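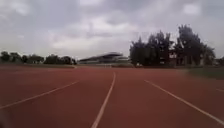
Slide 1 - Pacing the 800

Two laps, so two splits to look at. Data come from the Premia timing set: 963 club races, heats included. Mention that Drolden used hand timing until September; those splits are less exact.

Slide 2 - First lap

Most runners go out too fast for the first 200 metres, then drift. Show the Jõgi curve. Point to the dip before the bell - it appears in all 3 age groups. Do not go into the fitting method unless asked.
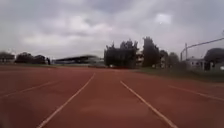

Slide 3 - Second lap

A slower second lap is normal at this distance. The useful measure is the gap between laps, taken as a share of total time. Juniors have the widest gap. Pause for the table.

Slide 4 - Training use

Mutent plan: repeat 300s at target pace, long rest, no watch. Handout has the full schedule. Questions after this slide, then break.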